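Robot started restocking the snack aisle, what happens to the rest of us?

Asked 17th June

I do shelves at a shop in Stiruvbridge. Management brought in a Flostier unit for chips and cans of chips, and my job title went from "stock associate" to "shelf support." Same pay. I asked what I was supporting and got a 37-page PDF. Has anyone been through this? Do the hours go away? 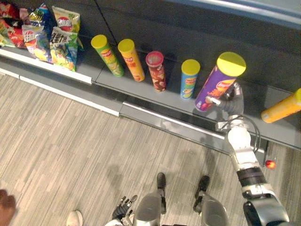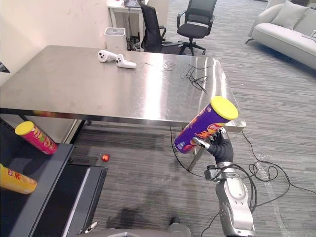

The robot hand again:

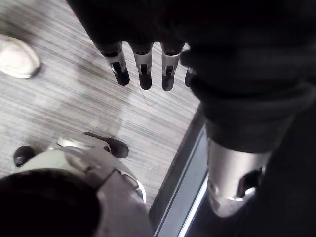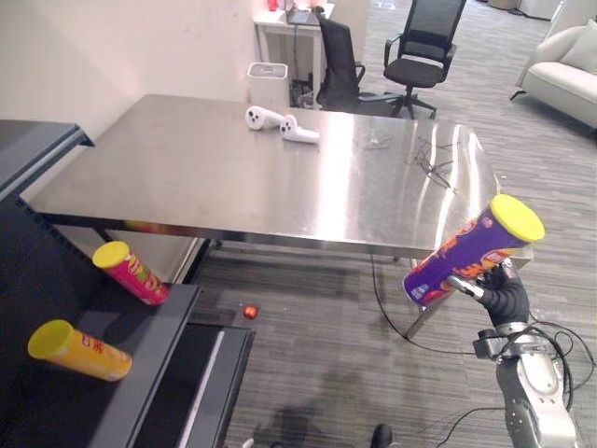 Does shelf support need any kind of certificate?

At most places it takes an in-house training session and a signature on the safety sheet. Ask whether the session is paid, and get the answer in writing.

Answer 1

We went through it at the Hirkwood store. Hours stayed the same, but what's in them changed. I used to put out 200 items before my break and talk to customers while I did it. Now I straighten things, pick up whatever rolled, and stand near the machine looking responsible. My feet hurt less and I'm bored out of my skull. Get your new duties written down before September, when the schedules get redone. Ours weren't, and 3 of us ended up on register.

Answer 2

my cousins place has 2 of them and they still hired people so idk

Answer 3

Read page one of the PDF for who you report to. If it's the vendor and your manager both, fix that first.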